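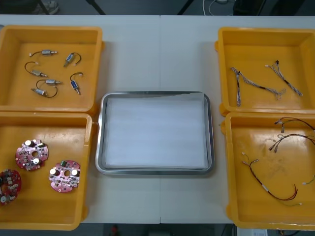 Most councils publish a draft budget some weeks before they vote on it, and any resident can read it and send in comments. The document is long and the useful parts are scattered, so it helps to go in with a method. The one used on this page is sorting: before you read anything closely, you put each line into one of a few groups, much as small parts get put into separate yellow bins on a table. You will need the draft, last year's adopted budget, and a pencil or a spreadsheet. The worked figures come from Fulcombe Town Council, but the steps apply to any parish, town or district.

1. Get both documents

Go to the council's website and look under Finance or Meetings. The draft is often attached to the agenda for the finance meeting and not listed as a page of its own. If you can't find it, email the clerk and ask for the draft budget and the last adopted budget. In Fulcombe the clerk is Bleddyn Landeg and he normally replies the same day.

Check the date on the draft. Councils sometimes put out a second version and leave the first one online. Page numbers change between versions, so note which one you are using.

2. Find the summary table

This is usually within the first few pages. It has a row for each service and columns for last year's budget, the expected outturn and the proposed budget. The outturn is what the council now thinks it will really spend by the end of the year.

Copy the service names and those three columns into your own sheet. Leave out pence.

3. Sort the lines into four groups

Staff. Salaries, pension contributions, employer's National Insurance, training and agency cover.

Contracts. Anything paid to an outside firm on a fixed term. In Fulcombe that means grass cutting (Totell) and the payroll and accounts software (Visex).

Buildings and land. Rent, energy, repairs, insurance and play area inspections.

Everything else. Grants, civic events, subscriptions, printing and elections.

Some lines could go in two places. Agency staff might be shown under a service and not under staffing. Pick one group and stick to it for both years, or the comparison won't work.

4. Compare the two years

Subtract last year's budget from the proposed figure for every line. Then do the same using the outturn. The second sum often tells a different story. Fulcombe's allotments line goes up by £400 against last year's budget, but it was overspent, so the proposed figure is £300 below what is being spent now.

Mark any line where the two answers point in opposite directions. Also mark any line that has appeared or vanished. A vanished line has often been merged with another one - look for a neighbour that has grown by a similar amount.

5. Check the reserves

Look for a page headed Reserves or Balances. General reserves can be used for anything. Earmarked reserves are set aside for a named purpose, such as a roof or a vehicle.

See whether the draft uses reserves to pay for everyday running costs. The line may read "transfer from balances" or "use of reserves". It is allowed, and many councils do it for a year or two, but the money can only be spent once. Ask what replaces it the following year.

Fulcombe has one odd entry here, the Brynjólfsdóttir bequest, which can only be spent on the library garden. If your council holds money like this it should be shown separately, and you should leave it out of your totals.

6. Read the notes

The notes explain changes the table doesn't. Look for the pay award the council has assumed, the increase allowed for energy, and any post being held vacant. A vacant post makes the staffing line look smaller, so find out how long it is meant to stay empty.

7. Send your comments

Keep it to one page. Give the page number and line name for each point, then ask your question. "Page 8, Street furniture: why is £1,796 budgeted when the outturn is nil?" is easier to answer than a general complaint about waste.

Comments on the Fulcombe draft close on Fri 15 December. Send them to the clerk by email or hand them in at the office, and say if you would like to speak at the meeting. The adopted budget goes on the website once it has been voted through, and the year-end figures follow in May.

Thanks to Luuk Goossens for checking the sums in step 4.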